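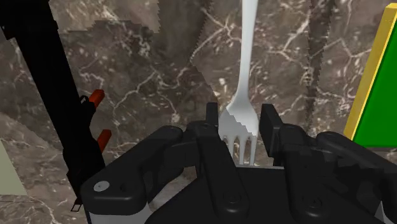
## Two grippers and a plastic fork

December 29, 2021

I had a few free days at the end of the year, so I finally did the comparison I have been putting off since June. I have two gripper models set up in my simulator. One is the Restisel, a plain parallel gripper with two flat jaws. The other is the Grukwood, a hand with several jointed fingers. I wanted to know whether the extra joints are worth the trouble for small household things.

The test object I spent longest on was a white plastic fork. I picked it for being thin, light and an awkward shape. I have done plenty of runs with cubes and mugs in the past and they don't tell you much. Almost any gripper will pick up a cube.

## The set-up

Everything was done in simulation. The arm, the controller and the starting positions were the same for both grippers, and the only thing I swapped was the hand on the end. The controller is Zinchenko, which I have used for most of this year. It is slow to configure but it does what you tell it, and it logs the contact forces without any extra work.

The background is a dark veined marble texture that came with the scene pack. I left it in. Liesl Zwahlen, who shares the simulation machine with me, would rather have plain grey for everything, and she has a point when it comes to reading screenshots. A black hand against dark marble is not easy to look at for hours. A white fork does show up well against it, though.

I ran 2,000 attempts with the Restisel and 3,000 with the Grukwood. The numbers are uneven only because I left the second batch going overnight and it got further than I expected. I have compared rates below where it matters and ignored the totals.

## What counted as a hold

An attempt passed if the fork was lifted clear and then stayed in the grip for 5 seconds with the wrist still. If it slid but stayed in, I let it pass. If it turned right round in the grip I marked it separately, as a fork pointing the wrong way is not much use to anyone.

I used two target poses. In the first, the fork is flat and gripped across the handle. In the second, it is upright with the tines down and the fingertips close in on either side of the head. The second is much harder. The head is wider than the handle but it curves, and the tines leave very little to press on if the fingers arrive too low.

## The Restisel

On the flat pose the Restisel was very good, and there is little to say about it. The jaws come in level, they meet the handle on both sides at once, and up it goes. I changed the closing speed a few times and it made no real difference.

The upright pose was another matter. The jaws are flat and the fork head is not, so most of the contact was along two short edges. With a low force the fork dropped. With a higher force it swung round to face the jaws, which I suppose is fair enough. Raising the friction value fixed a lot of this, but I had to put it higher than I would believe for smooth plastic, so I threw those runs away.

## The Grukwood

The Grukwood was worse on the flat pose. The fingers are chunky and the rounded segments want to get in under the handle, where there is no room for them. I got it to behave by keeping the lower joints stiff and only using the tips, at which point I had built myself an expensive parallel gripper.

Upright, it did well. One fingertip can stay nearly straight while the one opposite leans in towards the fork, and that lean makes the difference. You can adjust the angle until the tip lies against the side of the head. I started with both tips upright and the results were poor. Tilting one of them was Liesl's suggestion, and I should have tried it a day earlier.

There were 329 attempts in the Grukwood batch where the fork was held but turned round. Nearly all of them came from the same group of starting positions, with the hand arriving too far to one side so that one tip touched well before the other. I think that is my approach path and I don't blame the hand for it. I will rerun that group with a correction once I have written one.

## Things that wasted my time

- The collision shape for the fork was a single solid block to begin with, so the gaps between the tines did not exist. The first results looked wonderful. I had to bin them all.
- Zinchenko resets its joint limits when you change the hand. It does print a warning, in the middle of a lot of other text.
- The Curnness camera plug-in gave me depth readings that were no good on anything as thin as a tine. I ended up feeding in the true position of the fork, so this is a test of gripping and says nothing at all about seeing.

## Which one I'm keeping

For the kitchen set I am going to stay with the Grukwood, mainly for the upright pose, as forks standing in a cutlery pot are what I need next. If all my objects were lying flat I would use the Restisel and save myself the tuning – it took me an afternoon to set up, and the other one took most of a week.

Spoons are next. I have the model already and its collision shape has been checked this time. After that I want to try the camera again with a different depth setting, and Liesl needs the machine for a fortnight in between, so it may be a while before I post the results.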